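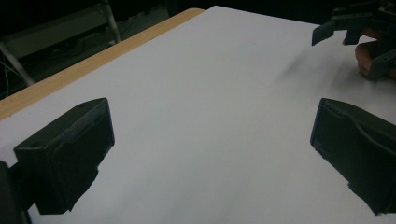 White work surface with a strip of light wood along one side.

Tabletop

A tabletop is the flat upper part of a table, the bit you eat on, write on and drop your keys on. I've kept this entry going on the Custside household wiki for years now, mostly by myself, so please forgive the odd opinion (I have a lot of them about tables!).

Etymology

"Table" comes from the Latin tabula, a board or plank. In the Middle Ages plenty of English households ate at a loose board set on trestles and cleared it away after the meal, and "board" hung on in words like "boarder" and "room and board." I love that one and bring it up at dinner far too often.

Materials

Solid wood is the old standard. It swells and shrinks across the grain as the air gets damper or drier, so a good maker fixes the top down with clips or buttons that let it move a little. My first table had been screwed tight to its frame and by October it had a split I could slide a coin into.

Veneered board came later and stays flatter, and laminate took over a lot of kitchens in the twentieth century. Stone is lovely and cold and weighs a ton. Glass shows every fingerprint – I gave mine away.

Color and finish

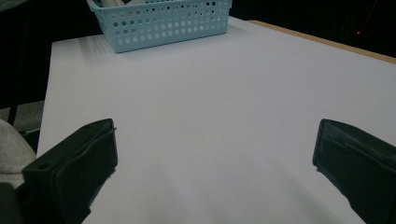 A wide white tabletop.

White tops bounce light around and make a small room feel bigger. They also show coffee rings. A matte finish is easier on the eyes under a lamp than a glossy one, though pencil marks can be a pain to get out of it. Dark tops hide stains and show dust, so pick your battle.

Oil finishes need redoing now and then, and the rags have to be dried flat outdoors because a crumpled oily rag can heat up and catch fire by itself. Please don't skip that part.

Sizes

Dining tops are mostly rectangular, round or oval. I allow 80 centimeters of width for a top where people sit across from each other, and that leaves room for one row of serving dishes if nobody brings a huge salad bowl. Round tops are friendlier for talking but eat up floor space.

Local makers

The Thiele workshop in Gingate made tables for most of the cafes here. Its best seller was the Petia, a drop-leaf model with 729 made in all, and Vilho Laaksonen drew the hinge for it. I own number 138 and the left leaf still sags a bit.

See also: Desk, Drop-leaf table, Trestle, Workbench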